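Shelves, Boards and Small Storage: Frequently Asked Questions
Tukombridge Home Storage
Last updated November 1, 2018

Ordering

Do you sell single boards, or only full sets?
Both. A full Potness set comes with two side panels, five boards and the hardware bag. Single boards are sold by width, and you will find the width printed on the paper label on the underside of your old one. If the label is gone, measure the board from edge to edge along the front and use that number when you order.

Can I return a board that has been cut?
No. Uncut boards can come back within the return period as long as the corners are still square and the wrapping is with them. Once a saw has touched it, it's yours.

I have the older Potness unit. Will the new boards fit?
If you bought it after July of last year, yes. Older units use a slightly thicker board and the new ones will rattle in the slots. We still keep a small stock of the thick ones - call the store and ask for the old Potness size.

Do the whites match?
White Potness boards match white Potness panels. They don't match the Skollinetti line, which is a little creamier. Next to each other on a plain wall the difference shows, mostly in daylight. We suggest picking one line and staying with it on any one wall.

Putting it up

Does the unit have to be fixed to the wall?
Yes, if it is taller than it is wide. Use the brackets in the bag and the right anchors for your wall. The anchors are not included, as drywall, plaster and brick all need different ones.

My board won't go in flat. What am I doing wrong?
Most likely you are pushing it straight in from the front. Tilt the board, set the back edge down first, then lower the front. If one side still sits high, check that all the pegs are in the same row of holes. It is easy to be off by one, especially on the bottom shelf where you can't see much.

How far apart should the boards be?
Twelve inches suits most things. For jars and small canisters you can go down to eight. Leave enough room to get your hand over the top of whatever stands there, or you will end up dragging things out by the side and scuffing the finish.

How much weight will one board take?
The limit is on the sheet that came with your width. Wide boards take less than narrow ones. Put heavy items near the side panels and light ones in the middle.

Cleaning and wear

How do I clean white boards?
A damp cloth and a drop of dish soap, then a dry cloth. Don't use scouring powder. It takes the matte look off and leaves a shiny patch that you will see from then on.

There is a small dark mark on my board. Is it a fault?
Usually it is dirt or a bit of glue. Try a damp cloth first, then a soft pencil eraser. If you can feel a dent or a hole with your fingernail and the board is new, bring it in and we will swap it.

Lids and canisters get dusty. Any tips?
Canisters with a raised rim on the lid hold dust inside the ring. Wipe around the rim with a cotton swab when you do the shelf. The Pappas canisters can be washed by hand but not in the dishwasher, and the pale colors will dull if they are left in strong sun.

What should stand near the edge, and what should go further back?
Things you pick up every day go in front. Round containers are fine near an edge as long as the whole base is on a flat surface. Metal items are better with a little space on each side, so they don't knock against the boards. 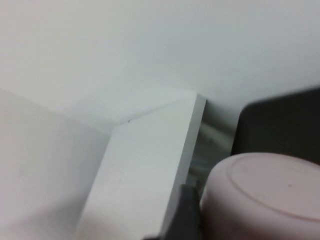
One reader wrote in to say that she had stopped putting her canisters in rows and now keeps only one deep, and that wiping down takes her a lot less time because she can reach every corner without moving the whole shelf. We think that is good advice for narrow shelves. On deeper ones you may want a tray, so the back row comes out in one go.

Anything else?

Do you deliver?
Within Tukombridge, yes, on orders of 6 boards or more. Smaller orders are for pickup at the side door.

Can I get replacement pegs?
Yes, they come in bags of 5 at the counter. Bring an old peg with you if you can.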